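Halima Obi
Thread · 22 February 2026

We use cookies to remember your settings. Accept / Manage

1/ Notes on what changed for our annotation desk at Karpenko after room checking was automated. We prepare simulated interiors for floor-robot navigation tests. A typical room, with a glass door, a shelf alcove and one small dark object on the floor:
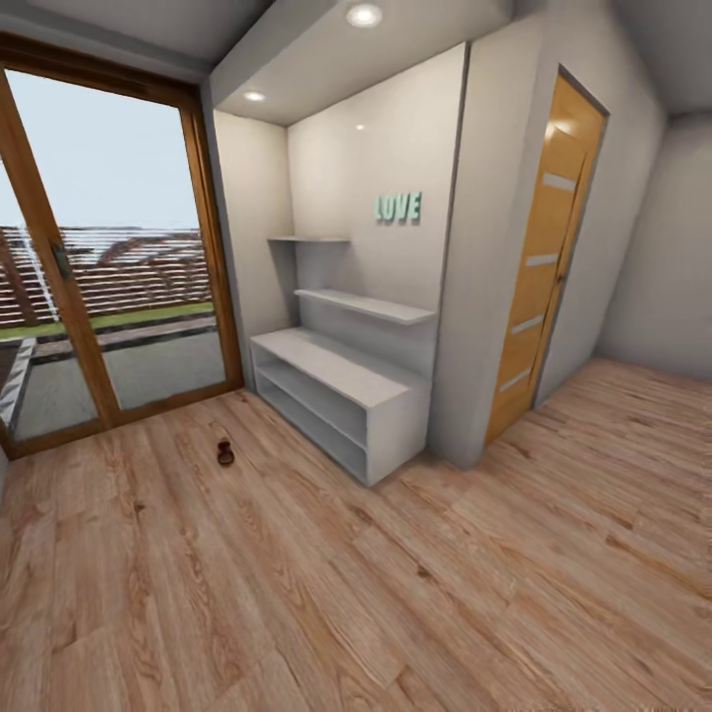
2/ The old process
Each room was opened by a person, who walked the virtual camera through it and filled in a form: door states, floor clutter, surfaces a planner might misread. Three people, all day, every day.
12 replies · 31 likes

3/ The new process
Since December a script called Prultum loads each room, tests collision geometry and writes the form itself. A person sees only the rooms it flags. In the first batch of 100 it flagged 49, far more than we had planned for.

4/ What it flags
Mostly glass, and small items with no label. Glass is a fair flag. A simulated range sensor can pass through a panel that the collision mesh treats as solid, and someone has to decide which behavior the test wants.

5/ What it misses
Wall lettering spelled oddly, or furniture with nothing on it where the spec asks for stocked shelves. The geometry is valid, so the script passes it. We now pull a random sample of passed rooms and read them against the spec.

6/ Effect on the work
Nobody left the desk. The easy rooms did. What remains is all judgment calls, and those are more tiring per hour. We asked for the daily quota to be dropped and got it dropped after two meetings.

7/ Job titles still say "annotator." Pay bands are under review. The flag threshold is owned by engineering, but changes to it now need a sign-off from our side.

8/ Next is object labels. I'll post the flag rate for the second batch when it closes.

4 comments · 18 shares · 57 likes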